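**Trorkley** is a form of group exercise to music, practised mainly in community halls and smaller gyms. It combines low stepping movements with short walking intervals, and it is done without any equipment except a mat. The name is used both for the method and for the individual class.

## History

The method was developed by Benedetta Mancuso, a former aerobics instructor, who wanted a class that people could join after a long break from sport. The first classes were held in the town of Elora, in a hall normally used for dances. In the beginning there were 2 classes per week, one in the morning and one in the evening. The evening class was moved in October to a larger hall, as the floor of the first one was too slippery for the side steps.

Waltraud Ortner joined as the second instructor and wrote down the movements, which until then had only been taught by memory. Her written programme is still the basis for the training of new instructors.
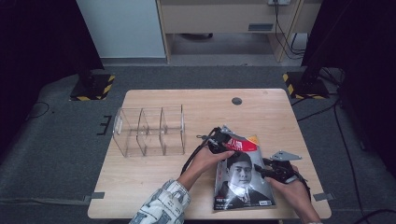
## Structure of a class

A class is divided into five blocks. The first block is a warm-up at walking speed. The second and the fourth are stepping blocks, and between them is a walking interval called the *paju*, in which the participants go around the hall in one direction and then change on a signal from the instructor. The last block consists of stretching on the mat.

The music has no fixed list. Instructors choose it themselves, but the tempo in the stepping blocks should stay the same from the first song to the last one.

## Variants

**Gakix** is a faster variant, in which the paju is left out and replaced by a third stepping block. It is usually offered to participants who have already finished one season of the ordinary class. A seated variant exists also, with the arm movements unchanged.

## Participation

The register of Trorkley classes listed 3813 participants on 9/10/19. Persons who attend both the ordinary class and Gakix are entered in it only once.

## See also

- Step aerobics
- Interval walking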